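Minutes – Folding Line Working Group, Hirkora Textile Services
Posted in March by Aurelia Kaufmann

We use cookies to keep this site working. Accept | Settings

Start 2:15 p.m. Chair: Marlies Zürcher. Minutes: Aurelia Kaufmann. The last minutes were approved with one correction: the shift allowance is paid per shift, as before.

1. Status of the Dondik cell
The cell handled 3000 pieces in February, all single-layer cotton in solid colors. Of these, 133 were passed to the manual table after a failed grasp. Most failures were recorded at the hem, where the cloth doubles over and the fingers close on one layer only. Zaugg will supply a revised closing sequence. Until then the hand-off limit stays at two attempts per piece.
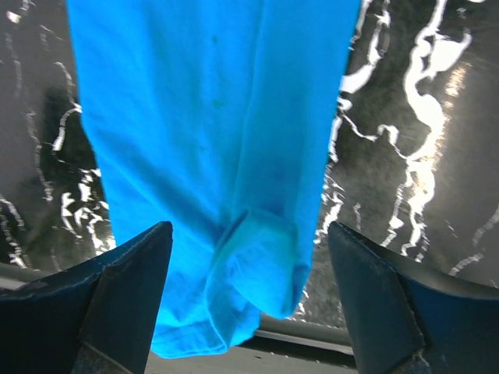 Finger pads are to be checked at each shift change and replaced when grip drops below the set value. The check takes four minutes and counts as working time. M. Zürcher asked that it be entered in the Jullemero log, with initials.

2. Staffing
The 12 folding positions remain through the trial. Two operators per shift now clear stops and inspect pieces for spots and open seams. Staff on the line reported less shoulder strain but more standing in one place, and noted that the pace of the manual table now depends on when the cell hands off. A buffer cart was requested. Agreed – cart to be in place before the next meeting.

3. Training and pay
Operators who clear stops do so under the old job grade. The staff side considers this a change of duties. Management will present a revised job description. No decision taken.

4. Data
Stop records are kept per cell and carry no operator name. The initials in the pad log are to be used for maintenance only.

Open items: closing sequence (Zaugg), buffer cart (Kaufmann), job description (Zürcher).

Meeting closed 3:05 p.m.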